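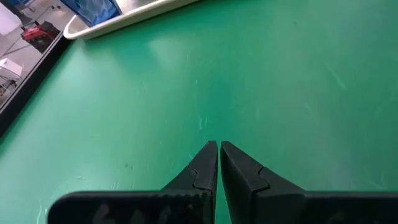
**Resets are eating our sessions. How random do you make yours?**

**sidetable_su** wrote:

Long-time reader, first time starting a thread, so be gentle. I run most of the demo collection at a small shop in Plimotside. Two arms, one table, kitchen stuff. The task is called "tray" in our sheet and it's as dull as it sounds: plate, cup and spoon, get them onto the tray or off it depending on the prompt. An operator drives both arms, we log everything, repeat until lunch.

The goal for this round is 2000 good episodes. We're way behind, and when I sat down with the logs on Sun 1 July (yes, I know, get a hobby) I found that the median episode is 33 seconds and the reset between episodes is LONGER than that. We spend more time putting a plate back on a table than we do teaching anything to move a plate!

Part of it is my own fault. Back in March I wrote a reset rule that says every object has to land in a fresh spot, with a fresh rotation, off a list that the logging tool spits out. The person resetting reads the list, squints at the mat, nudges the spoon a bit, nudges it back. So-ying Wei hates the list so much that she's started reading it out in a pirate voice.

So what do the rest of you do? Full random? A few fixed layouts and cycle through them? Just toss stuff and go?

---

**gearlash** wrote:

Toss and go. People are bad at being random but they're plenty random enough for a plate. What you want is coverage, and you can check coverage afterward from the first frame of each episode. Plot where the cup starts. If there's a hole, spend an afternoon filling the hole.

I also think the list is hurting you in a sneaky way. Your operator sees the reset happening, gets bored, and starts the next episode half asleep.

---

**mothwing** wrote:

Gonna disagree with gearlash pretty hard. We did toss and go for a whole project at Stadden and when we plotted the starts, every single cup was in a blob the size of a dinner roll, right where a right-handed person standing on the far side of the table would set it down. The policy was great in the blob. Move the cup a hand's width and it grabbed air, very confidently.

And "fill the hole later" means a different week, different light, different operator. Then your hole has its own flavor and the model can tell.

@sidetable_su can you show a normal start? Hard to say more without seeing how crowded it is.

---

**sidetable_su** wrote:

Sure thing. This is one where the plate and cup are both on the tray. 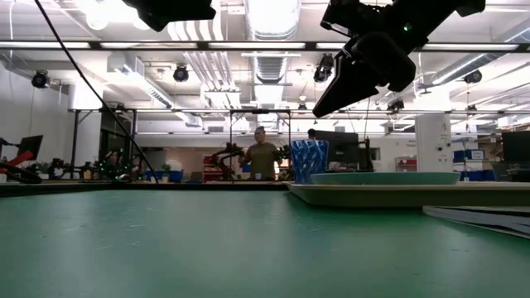
*Side view, plate and cup both on the tray.*

Clutter goes around the tray and not on it, that's in the rules too. And from higher up, with a different layout:

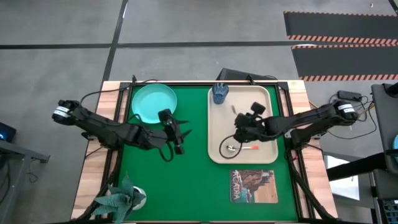

*Both arms over the mat. Plate out on the green, cup and spoon on the tray, Acadia picture down in front.*

The Acadia one is a distractor, it isn't part of any prompt. It's been weirdly useful, the early policy LOVED going for it. Same with the plant, though less so (I think the leaves scared it, that's my scientific opinion).

---

**mothwing** wrote:

OK that's a nicer spread than I expected. My worry would be the cup. It's on the same corner of the tray in the second one as it is in the first, or near enough. Is that the list talking or a habit?

---

**sidetable_su** wrote:

Ugh. Habit, I bet. The list only gives positions for things that start on the mat, and for things on the tray it says "on tray." I never even thought about that. So we've been painfully careful on the green and lazy on the beige.

---

**gearlash** wrote:

So the list costs you half your day AND you still have a blob. I rest my case lol

---

**kettle_hz** wrote:

Can I ask about the wrist cameras? We use Ostura for logging and the wrist streams are where we lose most episodes, dropped frames mainly. On your wrist view, do the fingertips stay in the picture the whole time? Ours get hidden by whatever we're holding and the labelers can't tell a grasp from a near miss.

---

**sidetable_su** wrote:

We're on Ostura too! Yes, the tips are in view, pointing up from the bottom. Plates are the worst for hiding things. We ended up labeling grasps off the gripper width and only using the wrist video to settle arguments. If the width stops short of closed, and stays there, something's in the fingers. The spoon handle breaks this rule a little, so those get a human look.

Dropped frames for us were a cable thing. Swap the cable before you swap anything else.

Back to resets. I talked it over with Hsiu-ying Lui this morning, she's been doing the far side of the table most of this week, and she had an idea I kinda love: let the end of one episode be the start of the next. If the prompt was "plate onto the tray," then you leave it there and the next prompt is "plate off the tray." The operator does the resetting and it counts as data.

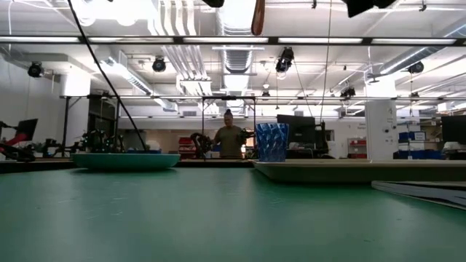 The person across the table then only has to move the distractors, and only every few episodes, which she can do between saves without anyone waiting on her. We'd shuffle by hand at the top of each block so that it doesn't drift into one corner.

---

**mothwing** wrote:

The chaining thing works, we do it. Two cautions. Failures carry over, so if the spoon ends up somewhere stupid you'll get a string of episodes that all start with the stupid spoon. And split your train and test sets by block, please, never by episode. Neighbors share a layout and your numbers will look amazing for no reason.

---

**gearlash** wrote:

I'd keep the stupid spoon episodes. Those are the ones I'd pay for. But yeah, agree on splitting by block.

---

**kettle_hz** wrote:

Swapped the cable. Zero drops in the last batch, I could cry. Thank you!!

---

**sidetable_su** wrote:

Yay for cables! We're trying chained blocks starting tomorrow, with four named spots on the tray for the cup so it can't live in that corner forever. Kao's going to plot the starts each evening. I'll post the reset times when I have a few days of them, and So-ying wants it known that the pirate voice is staying.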